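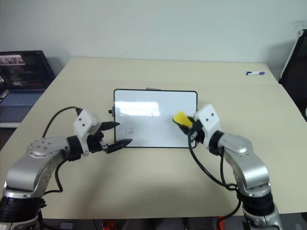
Words by Stuart Naylor
Arts and Towns, January

The ferryman of Gredton has been in storage for longer than he was ever on display. He is made of steel and slate, he stands a little taller than a bus shelter, and he was paid for by the town in a fit of confidence it has not had since. He spent his public life outside the old corn hall, and when the hall's forecourt was dug up for drains he was taken to a depot behind the Wonard road, laid on his back and covered with a tarpaulin. The drains took one summer. The ferryman is still there.

Maureen Fawzy would like him back. She was the town's arts officer for most of her working life, in the days when the town had one, and she now sits on the parish council as an independent, "which means I get the chair by the radiator and no phone calls". When I visit her she has the ferryman's file ready on the kitchen table. It is in two carrier bags.

"People think there was a row," she says. "I wish there had been. A row gets minuted. What happened is that the item was deferred, and then it was deferred again, and then the man who used to put it on the agenda retired to Portugal."

The question before the council next month sounds simple enough. A site has been offered on the riverside path, next to the new footbridge, and the owners of the boatyard have said they will put up with it. Moving the sculpture, cleaning it and setting it in concrete would cost more than the parish has in its arts budget, which stands at 807 pounds and has to cover the carol concert.

"The carol concert is sacred," Fawzy says. "I wouldn't touch the carol concert. I've seen what happens to people who touch the carol concert."

She has therefore proposed that the money come from the footbridge scheme, where a sum was set aside for "enhancement of the public realm". Her colleagues have so far taken this to mean benches. There are to be several benches. One of them will have a charging point.

I ask what she has against benches.

"Nothing. I'm at the age when I think about benches a good deal. But a bench isn't an artwork just because somebody has carved a heron on the end of it. We have been carving herons on the ends of things in this town for years. There are more herons on our street furniture than there are on the river."

Fawzy commissioned the ferryman herself, and is frank about how that went. The sculptor, a quiet man from up the coast, was chosen over a more famous one who wanted to hang glass tubes from the corn hall roof. The brief asked for something "welcoming". What arrived was a figure with a pole, a long coat and no face to speak of.

"The first letter in the paper said he looked like Death," she says. "The second said he looked like the then mayor. I think it was the second one that did the damage."

Did she mind?

"I was delighted. You can't buy that sort of attention. Children were daring each other to shake his hand. Somebody knitted him a scarf, and the scarf was stolen, and there was an appeal for the return of the scarf. I have worked on pieces that cost ten times as much and the only person who ever mentioned them was the insurer."

Opinion in the town is divided, though you have to ask quite firmly to find it. In the baker's I was told that he was hideous and should come home at once. At the boatyard they thought he was a fisherman. A man walking a spaniel along the proposed site was against the whole thing on grounds of cost, then asked me what it cost, then said that was less than he had thought and he was still against it.

The council's chairman declined to be interviewed but sent a short statement saying that all options remained open. Fawzy reads it over her glasses and puts it in the second carrier bag.

"They've been open for so long the rain's getting in," she says.

Her main worry is the state of him. The steel was meant to weather, but it was meant to do it standing up. Lying flat, he has collected water in the folds of the coat, and when she was last let in to see him there was moss along one arm and something nesting in the crook of the other. The slate base is in two pieces. She does not know whether it was made that way or dropped, and the original drawings, which would settle it, are thought to have been in Portugal for some time.

"I took a torch and my nephew," she says. "My nephew is a welder, so that was useful. He had a good look and said there was nothing wrong that couldn't be put right in a fortnight by somebody who wanted to. I put that in my report. They asked me to take out the last four words."

Did she?

"I moved them to the front."

There is another plan, favoured by the younger councillors, under which the parish would sell the ferryman and put the proceeds towards a mural. Fawzy has some sympathy with this. She likes murals, and she likes the younger councillors, one of whom she taught to use a kiln. But she doubts there is a buyer, and she has views on the wall in question, which belongs to the back of a supermarket and faces north.

"It's damp. It has been damp since it was built. You'd be painting on a sponge. In five years you'd have a lovely picture of some mildew."

She has booked the church room for an open evening, with tea, and borrowed 30 chairs. She plans to show slides of the ferryman in his prime, including one in the scarf, and to let people say what they like about him. The sculptor has been invited. He has written back to say that he would come if he could be sure of not having to speak, and she has promised him a seat near the urn.

And if the vote goes against her?

"Then I shall ask for it to be deferred," she says. "I've learnt that much."

On the way out she shows me the garden, where, among the pots by the back door, there is a trial model of the ferryman, knee high, in plaster. It was a present from the sculptor when the job was finished. The pole has snapped off and been replaced with a bamboo cane, up which she is growing sweet peas.

The council meets at 7pm in the corn hall. Members of the public may speak for up to three minutes if they give their names to the clerk beforehand.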